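Bukwood Center Opens Manipulation Workshop to Visitors

The Bukwood Center for Applied Automation received 88 visitors last month at its spring open day, the first held since the manipulation workshop moved to the ground floor of the east building. Guests included students from two area high schools, staff of local laundry and linen companies, and residents of the surrounding neighborhood.

The program began at 9:30 a.m. with a short welcome from the center's leadership and an overview of current work. Visitors then proceeded in small groups through three stations, each staffed by members of the research team. The last group completed its tour shortly before 4 p.m.

## Stations

The first station presented Pusta, a mobile base used to move bins between storage and sorting areas. Visitors followed the unit along a marked route in the corridor and were invited to place a bin on its deck. Staff described the changes made to the base over the winter, among them a lower deck height and a quieter drive.

At the second station, the software group showed Kashyap, the planning program the center has been developing with its industrial partner, Javon. A screen displayed the steps the program proposes for a given task and the points at which an operator may stop or correct it. Several of the linen company representatives asked how the program deals with items of unfamiliar size, and the group ran two additional cases in response.

The third station, in the workshop itself, drew the longest lines of the day. It was devoted to the handling of cloth, which remains one of the more difficult areas in the field. Towels, napkins, and pillowcases change shape each time they are lifted, and a method that succeeds with one fabric may fail with the next. Operators at the station worked with a pair of hand-held grippers, so that the motions of a person folding or placing a towel can be recorded and later used in training a robot. The collection now holds 3,687 recorded tasks, of which 273 were added in the month before the open day.

Visitors were able to watch several complete tasks from behind the floor markings. A team member explained the choice of starting positions and the reasons for which a recording may be set aside, including a dropped corner or a fold outside the permitted margin. Recordings set aside in this way are kept separately and are reviewed at the end of each month.

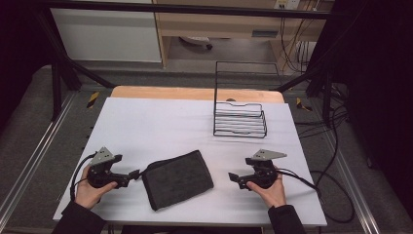 Questions from the student groups concerned mainly the training needed for this kind of work. Staff replied that new operators generally spend their first week on practice tasks alone, and that a background in engineering is not required. Information on summer placements was available at the reception desk, and 36 students left their contact details.

Representatives of Javon also used the occasion to meet with the center regarding the next phase of the partnership. Under the current plan, the cloth work will be extended to fitted sheets and garments in the fall, and a second work table will be installed in the workshop. The agreement covers equipment and two technical positions, both of which will be posted on the center's employment page.

The center thanks all visitors for their interest, and the east building staff for their assistance with parking and access. The next open day is planned for October. School groups wishing to attend are asked to contact the visitor office by the end of August, giving the number of students and any access needs. Places in the workshop tour are limited and will be assigned in the order in which requests are received.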